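The Sweater Problem

Flolta sells software that is meant to let a robot arm tidy up after people. I spent two days with it at the company's test rooms in Zalside, and I came away thinking the arm is fine, the cameras are fine, and the planner believes far too much of what it is told.

The demo goes well. Demos do. You type "put the cup on the shelf" and a list of steps comes up on the screen, each with a little green bar for confidence. The cup goes on the shelf. You type it again with a different cup and that goes on the shelf too. By the third cup I had stopped watching the arm and was watching the bars, because the bars never moved. Every step was as sure as the one before it.

I asked for something softer.

Cloth has been the graveyard of robot software for as long as I have been writing about it. A cup has a shape. A sweater has whatever shape it was left in, and the next time it is left somewhere it has another. Flolta's answer is a perception module called Ditach, which has one job: look at the view from the wrist and decide where one thing stops and the next one starts. Only then does the planner get to choose a grasp. The sales material says Ditach separates "any garment from any support." I have learned to circle the word "any" in sales material.

The task on the second afternoon was to take a dark top off an office chair. People do this without waking up all the way. For the software it means finding the boundary between dark cloth and black plastic, in shadow, from underneath, with a bright wall behind it pulling the exposure the wrong way.

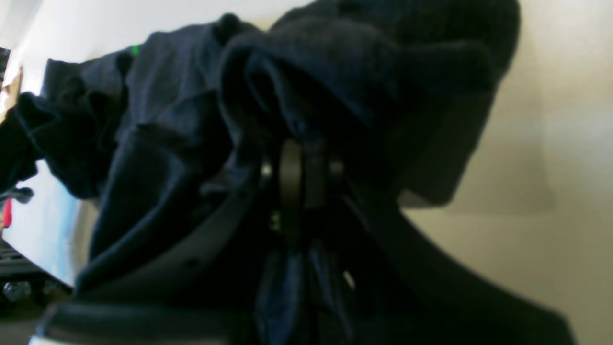

Issue 40 / Page 20

Try drawing the outline yourself. The fold at the top, the one that looks like a hood, is easy enough against the beige wall, and its shadow is soft enough that a decent system should leave it alone. Then follow the navy down toward the middle, where it hangs near the black strap and the two silver fasteners. I can tell cloth from chair there mostly by knowing what chairs are like. There is a thick black bar along the bottom that I would not want to bet on at all.

Ditach bet on it. On the first pass its overlay painted the bar and the strap as garment, along with most of the hanging cloth, and handed the whole lot to the planner as a single soft object. The planner took its word and proposed a grasp on the strap. The confidence bar was green. An engineer pressed the stop key before the arm had gone anywhere, very quickly, in the manner of a person who has done it before.

The second pass, from a slightly different wrist angle, was much better. The mask stopped at the plastic and the grasp point moved up into the thick fold, where I would have put my own hand. So the module can do it. What bothers me is that the two passes scored within a hair of each other, and nothing downstream could tell the good one from the bad one.

Flolta's reply is more data. Ditach was tuned on 1587 garment scenes, and the company says the next version will have many more. Maybe that does it. I have heard the same from plenty of firms, and the number is always about to get bigger. I would be happier with a planner that asks for a second look when the picture is mostly shadow. Moving the wrist a little costs a few seconds. Pulling on the wrong part of a chair could cost a good deal more, and the chair is the cheap thing in the room.

Baumgartner, the smaller outfit across the parking lot, does it that way. Its planner will not commit to a grasp on cloth until 3 views agree, and it is painfully slow. I watched it circle a towel for so long that I went and got coffee. It also gave up on one task outright and printed a plain line saying it could not find the edge - which I trusted more than anything I had read on a screen all week. Baumgartner has its own troubles, mainly that it will not talk to any arm but its own, and its setup tool crashed twice while I was in the building.

I would not buy either of them today for work around people. If you have to choose, ask for the logs, and skip the video. Look for the runs where the software was unsure and see what it did next. Flolta let me scroll through an afternoon's worth, and I was grateful for that, but in all those pages I could not find one step marked as doubtful. The log viewer does have a color for it. It's yellow, according to the legend.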